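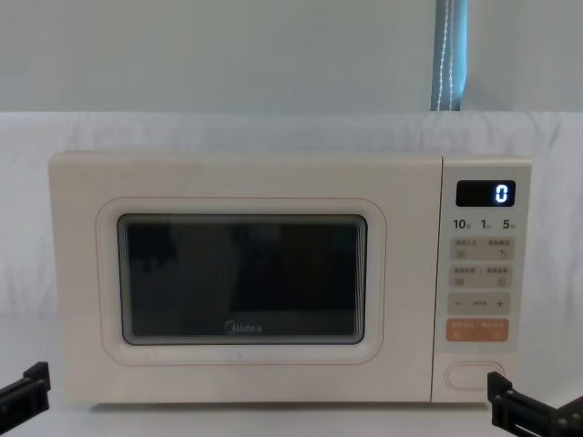

The cream microwave, display on 0, peachy button near the bottom

Kitchen corner, bit by bit

Posted 12/28/18

So I finally get to show you the microwave I've been going on about since October! We moved into the Onyeka Street place with a stove that only half worked, and I told myself I'd live with it for a while. I lasted 20 days. Then I went looking for something small, pale and not too shouty, and this Midea is the one that came home with me.

I love the color. It's an off-white that leans warm, and there's a thin pinkish-beige line around the door that I didn't even notice until I'd been looking at it for a week (I'm slow with details before coffee). The corners are all soft and rounded too, so it goes nicely with the white tabletop.

The labels on the buttons are in Chinese, and I've learned the ones I need by position. There are quick marks for 10, 5 and 1, and a minus and plus strip lower down — I use that one the most. The door opens with the big button at the very bottom, and my elbow can manage it when my hands are full of soup.

Soup is most of what happens in it, to be fair. Soup, leftover rice, and the same mug of tea three times in one morning.

Next on my list is a shelf for the bowls. I've got my eye on one at Tradov, but I want to measure the wall again first.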